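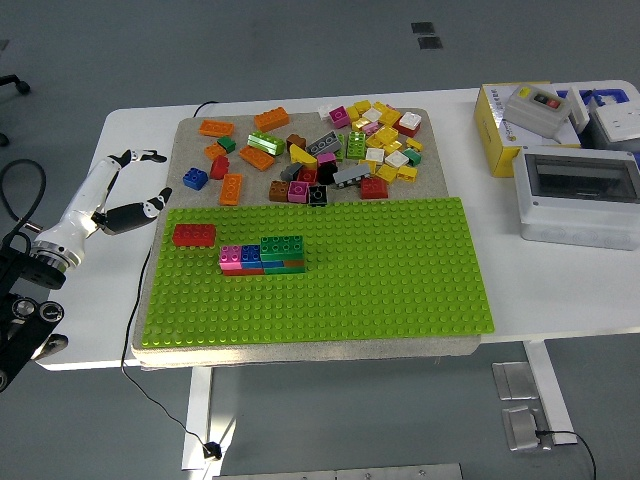
Color, Meenakshi Pathak argued in a talk to trade students, is the last thing a customer judges and the first thing a new brand spends money on. She had watched 15 small makeup lines open in one year, and most of them had put nearly all their budget into shades. Customers came in for the shade and went home with it. Whether they came back for a second tube depended on how the product felt after lunch.

This chapter looks at how a cosmetics line is planned before any product is made. Chapter 3 covered ingredients and testing. We now turn to the range itself: how many products it holds, how they are priced against each other, and who decides when one is dropped.

Key terms: core range, seasonal range, shade extension, hero product, sell-through

The Case of Dirno

Dirno began as a skin care company selling a cleanser and two creams by mail. When its founder, Greer Tosh, decided to add makeup, she asked for a line that could fit in one drawer. Her product manager, Kuldeep Solanki, came back with a list of 518 possible items, counting every shade of every product. They cut it to nine.

The cuts were made in stages. Anything that needed a special applicator went first. Next to go were products that a buyer would use up in more than a year, as these bring in few repeat orders. The last stage was the slowest. Tosh and Solanki disagreed over foundation, which sells steadily but needs many shades to serve customers fairly. A foundation in four shades would have left out most of the people they hoped to reach. They postponed it and launched with a tinted balm, a brow gel, a cream blush in three shades, and mascara in black and brown, with a clear gloss and a makeup remover to fill out the order form.

The line went on sale in January through Trultside, a chain of drugstores. The balm became the hero product within the first season. The brow gel was dropped.

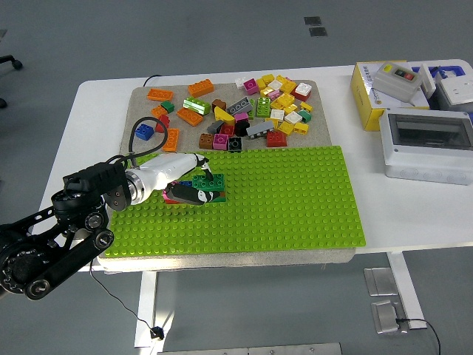

Core and Seasonal Ranges

A core range is the set of products a company expects to sell all year, every year. A seasonal range is made in a fixed amount and is not reordered when it sells out. Stores like seasonal products, which give regular customers something new to look at, but each one takes shelf space from the core.

Most companies set a limit on the seasonal share before the year begins. Prieto, whose lipsticks are discussed in the next section, allows one seasonal shade for every five core shades.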